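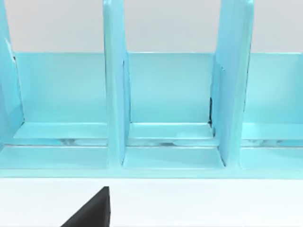
The Trelonar Dunmore is a travel wallet for people who print things out. It holds passports, tickets, insurance papers, hotel confirmations and the map of the old town that the man at reception will insist on drawing on. At home, all of this lives quite happily in a desk organiser, and a light turquoise one with upright dividers does the job as well as any, but you can't take it through Lisbon airport without attracting comment. The Dunmore works on the same principle, folded flat and with a zip round it.

Trelonar Dunmore Travel Wallet
£14
In stock in Slate and Moss. Mustard expected 22nd April.

Ewan Moffat designed the first version after a family trip round four European capitals, on which the tickets for the aquarium were found in a shoe, two cities after the aquarium. His original had 11 pockets. The testers lost things in it at a rate that surprised everyone, so the current one has five, and they are big enough to get a hand into.

What goes where

Front pocket: passports, up to four. A fifth will go in if nobody in the family has been travelling much.

Second pocket: boarding passes and rail tickets. Open at the top, so you can show the corner of a ticket to an inspector without unpacking your whole life on his shoes.

Middle pocket: A4, folded once. Hotel bookings, car hire agreements, the museum vouchers you bought in advance to skip the queue and will be showing at the front of a different queue.

Fourth pocket: coins and notes, with its own small zip.

Back pocket: everything else. We have stopped trying to tell people what to put in it. 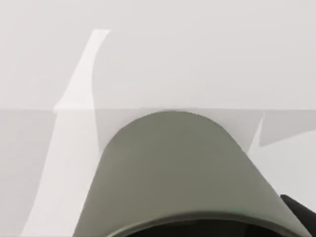 The outer shell is woven polyester with a Drevberg coating, and it will put up with a shower, a spilt coffee or a morning on the deck of a ferry. It won't put up with being dropped off the ferry. The zip is an Endix two-way, which opens from either end and doesn't snag on the lining, a fault of our first batch that several of you wrote to us about in some detail.

There's a wrist loop, and it unclips. There is no neck cord. We tried one, and every tester who wore it looked as though they were about to lead a walking tour.

Specification

Closed size: 24 x 16 cm
Weight, empty: 200 g
Pockets: 5
Outer: woven polyester, Drevberg coated
Zip: Endix two-way
Colours: Slate, Moss, Mustard
Care: wipe with a damp cloth, leave open to dry

Please don't machine wash it. It survives, but it comes out the shape of a pasty. 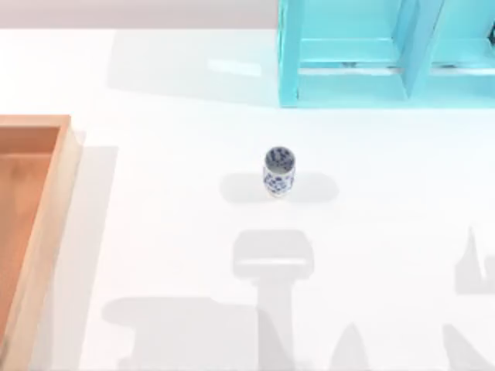
If you're travelling with children, you may want the Dunmore Junior, which is smaller, has two pockets and takes a sticker book. It's a good place to keep a zoo map, a pressed penny and the ticket stub they will want to hold for the rest of the day. Do not let it hold the real passports, however responsible its owner has been since breakfast.

Delivery and returns

UK orders go out by second class post and are usually with you in three to five working days. If you're flying sooner than that, choose tracked delivery at the checkout. Writing URGENT in the comments box has no effect on the post, though we do read it and feel bad.

Unused wallets can be sent back within 30 days. Check the back pocket first. We have returned a library card, a set of house keys and a very nice postcard of Bruges, stamped and addressed, which we posted.

Goes with: Dunmore luggage tag (pair), Dunmore Junior, spare wrist loop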